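Kestelano Hand Gripper Kit, pair
For recording handling examples in real homes

In stock, ships from our Wetville shop. Orders in by Tue 14 June go out same week.

Two hand-held grippers, camera on each, charger, 2 spare sets of finger pads. You hold it, do the chore, it records. No robot needed on site - the policy gets trained later on what your people did by hand.

Soft stuff is what most buyers ask about. Clothes, bedding, towels. Wide lens so you keep the fabric and the room in one view.
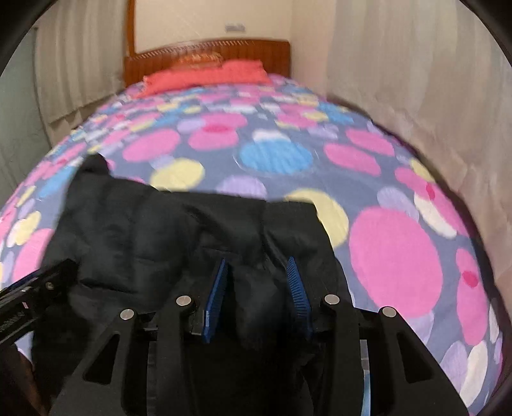
Jaws open over a black garment, blue ribbed pads fitted.

Pads are ribbed across the inner face and swap out without tools. Replace when the ridges go smooth. Dont wash them with solvent, soap is fine.

What you get per take: video, jaw opening, hand position, all on one clock. Exports to the Clurnell format or plain folders. Storage is good for almost 200 short takes before you need to offload.

Tips for jackets and other puffy things
Start with jaws wide. Close slow. Keep the fingers in view the whole take, if they drop out the take is usualy no good. Change the starting pile every time, same pile over and over teaches very little.
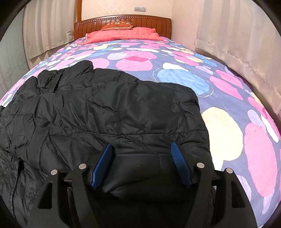 Black quilted jacket on a bed, a fold gathered between the fingers.

Specs
Battery: 67 minutes recording
Pads: blue, ribbed
Frame: black
Sync: automatic when both units are on

Older Hứa mounts fit with the adapter, sold separately. Left-hand strap is back in November.

Returns 11 days, unused pads only. Bulk pricing - email the shop, say how many pairs and where to ship.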